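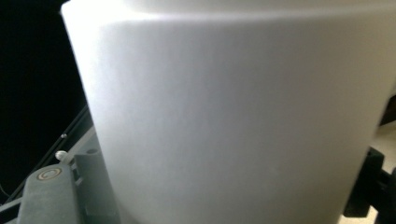

5. Recording grasp examples with the hand-held tool

This section covers collection of single-object grasps with the Clatis hand-held gripper. Complete section 4 (mounting and camera check) before starting. Pouring and two-handed tasks are covered in section 7.

5.1 Before a session

1. Wipe the camera window and both finger faces with a dry cloth.
2. Close the fingers fully, then open them fully. The opening value in the Eruletti recorder must return to zero when closed. If it does not, repeat the zero step in 4.3.
3. Create a new session and select the object class from the list. Do not type a new class name by hand.
4. Set the episode limit to 600 frames. Longer episodes are split on upload and the second part is discarded.
5. Lock exposure with the tool pointed at the work surface. White or glossy objects held close to the lens will otherwise pull the exposure down partway through the episode.

Note: Exposure lock is released whenever the recorder is restarted. Lock it again.

5.2 Recording an episode

1. Hold the tool still above the work surface with the fingers open. Press the trigger button once. The recorder beeps.
2. Wait one second, then approach the object in a single motion. Do not stop to correct the angle. If the approach is poor, finish the episode and mark it as rejected.
3. Close the fingers on the object until the opening value stops changing. Do not squeeze further.
4. Lift the object clear of the surface and hold for two seconds.
5. Lower, release, back away, and press the trigger button again.
6. Move the object to a new start position before the next episode.

Caution: Keep your free hand out of the camera view. Episodes with a hand in view are removed by the Histlow filter and do not count toward the session total.

Caution: Thin-walled cups can crack under full grip force. Use force setting 1 for ceramic and 2 for plastic.

5.3 Wide objects

A cup or canister near the maximum opening will fill most of the image once it is held. These episodes are valid. The tracker needs background detail during the approach, so start at least 50 cm from the object - 14 cm is enough for small parts, but too short here. If the tracker reports LOST during the hold only, keep the episode. If it reports LOST during the approach, reject it.

5.4 Ending a session

1. Record a minimum of 21 accepted episodes per object. Sessions with fewer stay in the queue and are not sent to training.
2. Press End Session and wait for the checksum line.
3. Dock the tool. Upload to the Işık server starts when the status light turns steady green.

Note: Do not remove the storage card while the light is blinking. For error codes shown during upload, see Appendix B.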